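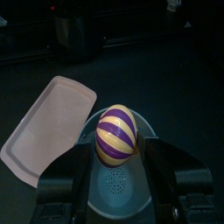
Egg talk -- speaker notes, Odport craft night
6 min read
24 shares | 4 comments

Start on time. Hall wants us out by nine and the chairs have to be stacked.

Hello, thanks, phones off etc. Say who's this for -- people who have a bag of leftover eggs from last year and want to do something nicer than dipping them in a mug.

Quick show of hands, who has done stripes before. Who used tape. (Groan.) Tape is fine on flat things. An egg is not a flat thing.

SWIRLS
Main idea. A stripe that goes straight around is a belt. A stripe that goes around AND down is a swirl, and the eye follows it. Yellow and purple, pale creamy yellow underneath, because purple will cover it in two coats and yellow over purple takes forever. I tried it the other way in January. Four coats and still muddy.

Keep the bands about as wide as each other. Then let them taper and come together at one spot. Pick the spot first!! Pencil dot. Everything heads to the dot. If you don't pick it you get to the bottom and have three stripes going three places.

Pass the practice eggs around now, not later. Last time I forgot and they stayed in the box the whole talk.

HOW TO DRAW THE LINE
Don't move the pencil. Turn the egg. Elbow on the table, pencil hand still, other hand rolls the egg slowly. Demo this. Do it twice, the back row never sees the first one.
Soft pencil, light. Hard pencil dents the foam ones and scratches the plastic.
First line is the ugly one. Draw it on the side you like least.
Second line follows the first, same gap. Fingertip works as a spacer.

PAINT
Base coat all over, leave it overnight. I know. Overnight.
Small round brush for the edges, bigger flat one to fill in. Edges first.
Thin paint. Two thin coats and it looks smooth, one thick coat and you can see every hair of the brush.
Near the tip the bands get narrow and people panic -- stop, wipe the brush, come back with less on it.
Somebody will ask about markers. Yes ok but test first, some of them smear under the varnish. The Dernis ones I used did, purple especially.

GLOSS
Matte egg looks like a stone. Glossy egg catches the lamp and the curve shows up properly, so do bother with the varnish.
Radineo gloss is what I have in my bag, 30 minutes between coats, I do two. Any clear gloss will do.
Let the paint dry ALL the way or you drag purple into the yellow. Ask me how I know.
Window open.

DRYING -- slow down here, most questions are about this
Eggs roll. Bowl or bottle cap or a ring cut from a cardboard tube. Ring is best, touches the least. Don't put a varnished egg down in a bowl until it's past sticky or you get a mark right on the side.
Trays are good for keeping brushes and lids off the table.
Dark tabletop is nice for looking at them afterward, awful for finding drips. Put paper down while you work.

DISPLAY
Odd numbers, mixed heights. One striped egg with plain ones around it looks better then a whole bowl of stripes, in my opinion. Skip if behind.

Mention the Baldursdóttir window -- the shop in town, they said they'd take up to 24 eggs for the front display. Labels on the bottom, pencil not pen. Drop off at the counter, before closing.

COST slide, short. 600 for the whole group's paint last spring and we have loads left, so tonight is free. Please put lids back on.

QUESTIONS. If none, ask who wants to try the rolling thing at the front.

Stack chairs

Comments (4)

paintpot_m: thank you for posting these, I was in the back row and missed both demos lol

Gullwing: Does the turning trick work on blown eggs? Worried I'd crush it.
> Yes, hold it looser and use a softer pencil. Go slow.

tansy22: two coats of purple my foot, mine took three. Looks great though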